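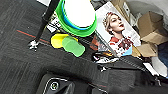 이사 나가는 집의 가격

3월 말, Camlow 역 뒤편 원룸 골목. 트럭은 밀려 있고 사람들은 급하다. 박스 테이프 뜯는 소리. 전화벨. 또 테이프.

요즘 이 동네에서 제일 바쁜 곳은 부동산이 아니라 중고 가구점 Hemance다. 3월 한 달에 들어온 물건이 127점. 창고는 진작에 찼고 복도까지 내놨다. 의자, 책상, 전자렌지, 또 의자. 매입가는 짜다. 멀쩡한 책상도 폐기 스티커 값 겨우 넘는 수준. 그래도 판다. 새 집이 더 좁으니까.

Greltham 쪽으로 옮기는 사람이 많다. 월세가 싸다. 대신 방이 작고 버스를 두번 갈아탄다. 계약서 쓰고 나서야 줄자를 꺼내는 사람들, 해마다 나온다. 침대는 들어가는데 문이 안 열린다. 흔한 얘기다.

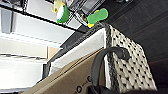 버릴지 말지, 결국 크기보다 무게와 조립 문제다. 원목 책장은 계단에서 다들 후회한다. 통째로 들어야 하고 벽에 찍히고 기사님 표정도 안 좋아지고. 검은 철망 테두리에 흰 선반판이 층층이 얹힌 선반이라면 사정이 좀 낫다. 분해되는 제품인지부터 볼 것. 나사는 봉투에 담아 기둥에 붙여두면 된다. 안 붙이면? 잃어버린다. 꼭 하나가 모자른다.

이삿짐 업체 Yeoh는 견적을 방문으로만 낸다. 전화 견적은 당일에 꼭 싸움이 난다는 이유. 사진 견적도 안 받는다. 베란다 안쪽, 장롱 위, 침대 밑. 짐은 그런 데서 나온다. 예약은 2주 전이 마지노선이고 월말 토요일은 그것도 늦다. 평일 오전으로 미루면 자리가 난다.

보증금 얘기도 해야 한다. 못 자국, 장판 눌림, 곰팡이. 들어올 때 찍어둔 사진이 있으면 말이 짧아진다. 없으면 길어지고. 관리비 정산은 나가는 날 아침에, 가스는 미리 전화. 열쇠는 잔금 확인하고 넘긴다. 순서 바꾸지 말 것. 짐 다 뺀 뒤에는 싱크대 윗칸 한번 더 열어보고.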